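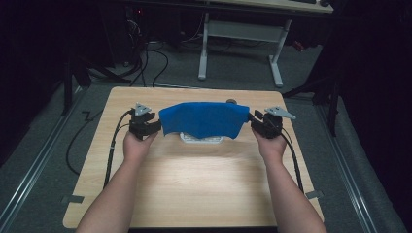 Fig. 1. Cloth held by its two upper corners, one gripper on each.

Unit 4 handout: Good practice for recording with hand-held grippers
Course lead: Diệp Ung. Revised 2021-07-29.

These rules apply to everyone recording cloth tasks for the Corkine set. Read them before your first shift. Esben Hjaltadóttir signs off new operators after 20 accepted takes.

4.1 Before recording
Clear the floor on the side where you stand. Route each cable down its own side of the table and leave enough slack for a full reach. Check both pivots on each finger by opening and closing the gripper slowly. A finger that sticks goes back to Lino De Luca, with a note. Do not oil it yourself.

4.2 During a take
Grip cloth at the corners, close to the hem. Keep the jaws facing each other and move both hands at the same pace. Bare fingers never touch the cloth once the take has started. If a corner slips, finish the motion, set the cloth down and mark the take as a slip. Slips are kept — they are useful later — but they must be labeled.

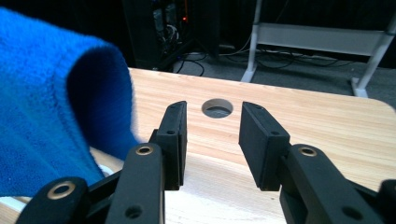 Between takes, lower the grippers and let the cloth rest before you start again. Vary where it lies. Part of it may hang over the table edge, and folds may be left as they fell. Do not smooth it flat every time.

4.3 Labels and counts
Label each take before starting the next one. The February batch had 2,885 takes, and 1,069 of them came back for missing or wrong labels. The target for one task is 1,000 accepted takes, and returned takes do not count toward it until they are fixed.

4.4 Stopping
Any person in the room may call a stop. Put the grippers down, hands off, then talk. Write the reason in the Prillwood log the same day.

Reading for next time: Unit 5, sections 5.1 and 5.2.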